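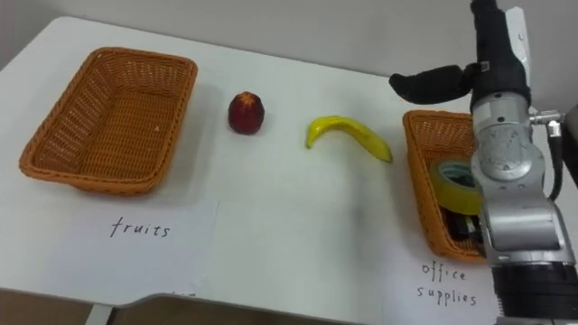
Detham sorting task: demonstration working group
Minutes, February meeting

Present: Lâm Trịnh (chair), Ezequiel Ortuño, Tülin Gündoğdu, Mỹ Lã (minutes)
Apologies: Edith Montoya

1. Previous minutes
Accepted with one correction. The delay budget in item 4 should read 800 ms.

2. Demonstration count
Target for the two-basket task stays at 1000 accepted episodes. Ezequiel asked whether episodes with a regrasp count. Agreed that they do, provided the object ends in the correct basket and the operator does not reset the arm mid-episode. Regrasps to be tagged.

3. Layout
Labels "fruits" and "office supplies" stay in front of their baskets, fruits on the left. Tülin wants start positions for the loose objects varied more than at present, including the tape, which operators tend to put back in the same spot.
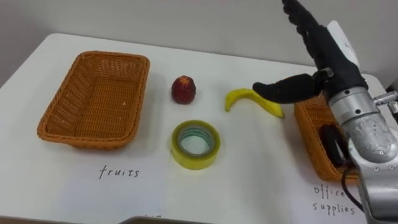 Lâm noted that the arm blocks much of the right basket from the head view when it is held over that side. Operators to return to the rest pose before closing an episode so the basket contents can be checked. Mỹ to add this to the operator sheet.

4. Remote control
Thumb closure on the banana discussed. Ezequiel reported that operators close the thumb before the fingers are down, and the banana rolls. Two options: slow the thumb channel in the Comard mapping, or retrain operators. Tülin opposed slowing the channel, as it would make old and new episodes inconsistent. Retraining first; mapping unchanged until the next review.

5. Hand guiding
Drerton asked for a comparison set recorded by moving the arm by hand. Lâm does not want a person's hands in the head view for this task. Deferred until Edith can attend.

6. Actions
Mỹ: operator sheet, rest pose and regrasp tag.
Tülin: list of start positions.
Ezequiel: operator session on thumb timing.
Lâm: reply to Drerton.

Meeting closed 11:40.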